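How to Sort, Coil and Store Spare Cables and Game Controllers

Most cable drawers go wrong the same way. A charger goes in on top of an old headset lead, a controller gets pushed in after it, and six months later the whole thing comes out as one lump. Sorting it takes an evening the first time and a few minutes after that.

You need a clear table, a bin with open sides or an open top, a bag of small ties, a marker and some paper labels. I use hook-and-loop ties from Riis, which come 70 to a roll, but twist ties saved from packaging will do the same job.

Step 1. Clear a table and bring everything to it

Don't sort inside the drawer. Take it all out and put it on one flat surface with good light. Go through the other places too: the TV stand, the desk, the bag you took on your last trip, the box in the hall closet.

Bring the boxes along with the cables. People tend to leave boxes on the shelf because they look tidy already, but an old controller box can have a charging cable or a adapter folded into the bottom of it. A DualShock 4 box lying flat takes up a fair bit of table, so set boxes toward one side and keep the middle for coiling.

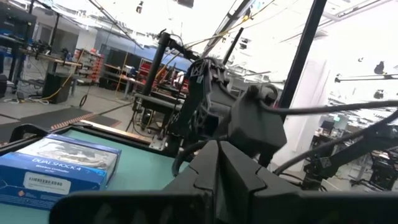 Step 2. Open every box

Lift the lid, take out the tray if there is one, and look under it. Decide what the box is for from now on. If it holds the controller it was sold with, keep it. If it holds paper and air, flatten it for recycling.

Check the controller while you have it out. Press each button, move both sticks in a full circle, and look into the charging port for lint. A wooden toothpick will lift most of it. Don't use a pin.

Step 3. Coil each cable by itself

Start with the end that has the larger plug. Hold it in your palm and lay the cable into loops the size of your hand, letting it fall the way it wants to. If it fights you, give the cable a half turn between your fingers as you lay each loop. Never wind it around your elbow, and don't wrap it tightly around a charger block - the bend next to the plug is where cables break first.

White cables are worth doing loosely. They show every kink, and a wide oval lies flat in a bin as well as a tight bundle does. Leave the plug sticking out where you can see it, so you know what the cable is without undoing it. 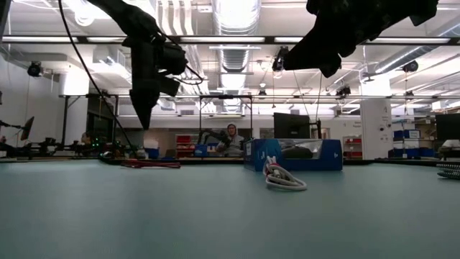 Horácio Arruda wrote in to disagree with the hand-size rule. He coils everything over under, even the short ones, and says a 36-inch lead done that way drops open without a twist when you let go of one end. Hand-size loops made him too many small fat bundles, and his went back to being a tangle by December.

Over under is a good method and I use it for anything long. For short charging cables I still find plain loops quicker, and the people I share a house with will copy them.

Step 4. Tie and sort by use

Put one tie on each coil. Near the plug is best on a loose coil; a narrow bundle wants it at one end or in the middle. Then lay the cables out by what they do:

Charging cables for phones and controllers
Video and network cables
Power cords
Cables you can't identify

Keep a little space between the coils so the plugs don't hook each other. Color helps more than you would expect. With a red one, a white one and a gray one next to each other, you can tell them apart from across the table, and you may not need a label at all. If everything you own is black, label everything. Write the device on the paper, such as "controller" or "router," and fold it around the cable close to the plug.

Leave the controller standing in its package near the cables for now, and match its charging cable to it before anything is put away.
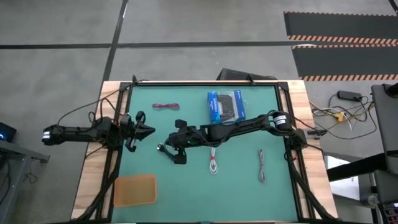

Step 5. Test the unknowns

Plug in whatever is left over. A cable that works gets a label. One that cuts in and out when you bend it goes to electronics recycling, along with anything that has a split jacket or a bent plug. I don't keep a "maybe" pile. Mine filled a Sivimus shoebox once and then a second one.

Step 6. Fill the bin

Use a rectangular plastic bin with room to get your whole hand in. Bright colors are easy to find in a dark closet; the Draslow bins come in several. Put the heavy power cords in first, then the longer coils, and finish with small items, which should sit where you can reach them without digging.

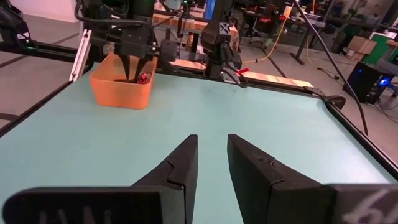
Don't fill it past the rim. When a bin is too full, the top coils get pushed down and the ties slide off. If you run out of room, start a second bin for power cords and put a strip of tape on the front of each one saying what it holds.

Controllers stay out of the cable bin. The sticks catch on the loops, and a plug can scratch the casing. Stand the box on the shelf next to the bin, with its cable inside if there is space under the tray.

When you borrow a cable, leave its tie in the bin, hooked over the edge. A bare tie means something is still out, and you can go and look for it before the next trip.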